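Nellari Recipe Cards

We use cookies to remember your display settings. Accept / Manage preferences

Last updated 2018-11-15

Nellari Recipe Cards is a set of transcribed household recipe cards with a small amount of information about each one. It holds 4000 cards from 20 donated boxes. Most of the boxes came from homes in Suravside and Jonholm. The cards were typed up by hand, checked, and put into plain tables.

The set was put together for people who study everyday writing, home cooking, measuring habits and abbreviations. It can also be used to test spelling normalizers and recipe parsers on text that was never meant to be published.

Scans are not part of the release. See "What is left out" below.

Contents

cards.csv: one row per card
lines.csv: one row per line of text on a card, in reading order
boxes.csv: one row per donated box
abbreviations.txt: short forms found on the cards, with our reading of each
CHANGES.txt
LICENSE.txt

All files are UTF-8 with Unix line endings. Fields are separated by commas and quoted only when they need to be. The first row of each table holds the column names.

Columns in cards.csv

card_id: the box code, a hyphen, and a running number within the box. Numbers follow the order in which the cards were found, and that order is often not alphabetical. Gaps in the numbering are cards withdrawn at the donor's request.

box_id: matches boxes.csv.

title: the title as written. If the card has no title this is left blank. We did not make up titles, even where the dish is obvious.

title_norm: the title in lower case with common spelling fixed. "Choc. Pudd." becomes "chocolate pudding". Do not treat this as a category. Three cards called "salad" in one box may be three very different things, and one of them is a dessert.

section: the divider the card was filed behind, if there was one. Many people filed cards wherever there was room.

medium: pencil, ballpoint, fountain pen, typewriter, clipping, mixed, or unknown. "Clipping" means text cut out of a newspaper or package and glued or taped to a card. For clippings we typed only the handwritten additions. The row is kept so that the running order of the box makes sense.

sides: 1 or 2.

source_note: whatever the card says about where the recipe came from, with personal names replaced by [NAME]. "From [NAME] at church" is typical.

legibility: good, fair or poor, as judged by the person who typed the card. This is a quick opinion and we did not try to make it consistent between boxes.

double_typed: yes or no. See "Checking".

Columns in lines.csv

card_id, side, line_no: together these identify a line.

text: the line as written. Spelling, capital letters and punctuation are kept. A word we could not read is [?]. A word we are unsure of is followed by [?] with no space, as in "mace[?]". Crossed-out words are kept between tildes. Words squeezed in above a line are put where the writer seems to have wanted them, between carets.

kind: title, ingredient, step, yield, time, temperature, note, or other. Where a line does more than one job, we gave it the kind that comes first in that list. So "2 eggs, beat well, let stand" is an ingredient line. This is the column that causes the most complaints. If your work depends on a clean split between ingredients and steps, plan on marking those lines again yourself.

Columns in boxes.csv

box_id, place, card_count, decade_first, decade_last, language_notes.

The decades come from what the donor told us, together with dated cards and clippings. They are loose. A box that was in use for a lifetime may have only a handful of cards that can be tied to a year. "Place" is where the box was last kept, and some boxes had moved several times before that.

How the cards were typed

Each box was typed by one person from beginning to end, so that they could get used to the handwriting. Typists worked from the cards themselves and not from scans. They were asked to type what was there and to leave sums, mistakes and contradictions alone. Several cards give one oven temperature in the ingredients and another in the steps. Both are in the data.

Fractions were the hardest part. On the cards they appear as stacked figures, slashes, words, and in one box as small drawings of a part-filled cup. We write them all with a slash (1/2, 3/4) with a space between a whole number and its fraction. The cup drawings are typed as fractions and flagged "drawn" in a note line.

Stains cover parts of many cards. Where text is hidden by a stain, we typed [?] for each word we believe is missing. Where we could not tell how many words there were, we typed a single [?].

Checking

A second person typed 600 of the cards again without seeing the first version. The two versions were compared line by line and the differences were settled with the card on the table. The settled version is the one in the files. The remaining cards were proofread once by the person who typed them.

Most differences between versions were in punctuation and in the split between lines. The next most common problem was t and T. A lower-case t usually means teaspoon and a capital T usually means tablespoon, but some writers did not keep to this, and some wrote a t that could pass for either. We typed what we saw. In abbreviations.txt both readings are given for the boxes where we had doubts. Please check that file before converting amounts, and be careful with anything involving salt, baking soda or cloves.

Known problems

The boxes are not a sample of anything. They came from people who heard about the project and had a box to give. Baking is over-represented, and everyday suppers hardly appear. Our guess is that people did not write down what they cooked every week.

The same recipe often turns up in more than one box, sometimes word for word. We have not marked duplicates. If you are splitting the data for training and testing, split by box, and even then expect some overlap between boxes from Jonholm, where a church cookbook was copied from freely.

One box contains cards in two hands, probably a parent and a child. They are not separated in the tables.

Some of the canning and preserving instructions are unsafe by current standards. They are included as historical text. Do not cook from them, and do not publish them as recipes without a warning.

What is left out

Personal names, addresses and telephone numbers were replaced with [NAME], [ADDRESS] and [PHONE]. Names that are part of a dish were kept when the dish is widely known under that name. Notes about illness or family matters, which turned up on the backs of cards more often than we had expected, were removed and replaced with [REMOVED].

Scans were made for some boxes but are not released. Most donors agreed to the text only. Please do not write to ask for them.

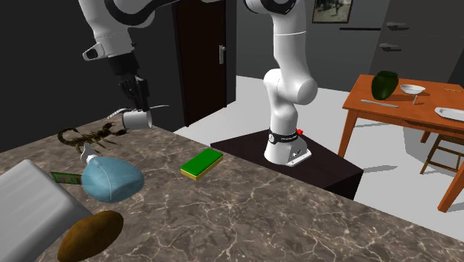
M. Sekiguchi
Data editor, Nellari

Loading the files

Any spreadsheet program or CSV reader will open the tables. Two things to watch for. Spreadsheet programs like to turn 1/2 and 3/4 into dates, so import the text column as text. Some readers also treat a lone tilde as a missing value, which will blank out a few lines where the writer crossed out everything.

To rebuild a card, take its rows from lines.csv, sort by side and then by line_no, and join the text with line breaks. Blank lines on the card are not recorded.

Reusing the data

The transcriptions and tables may be copied, changed and shared, including for paid work, as long as Nellari Recipe Cards is credited and the license file goes along with them. Give the release date with the name, since card_id values can be withdrawn between releases.

If a donor withdraws a card we remove it from the next release and list its card_id in CHANGES.txt. We ask that you drop it from your own copy too.

Corrections

Corrections are welcome, above all from anyone who can read the fountain pen cards in box S07. Send the card_id, the side, the line number, and the reading you suggest. We check each one against the card. Changes in this November release are listed in CHANGES.txt.

Sign up for the Nellari newsletter to hear about new releases. Enter your email address. You can unsubscribe at any time.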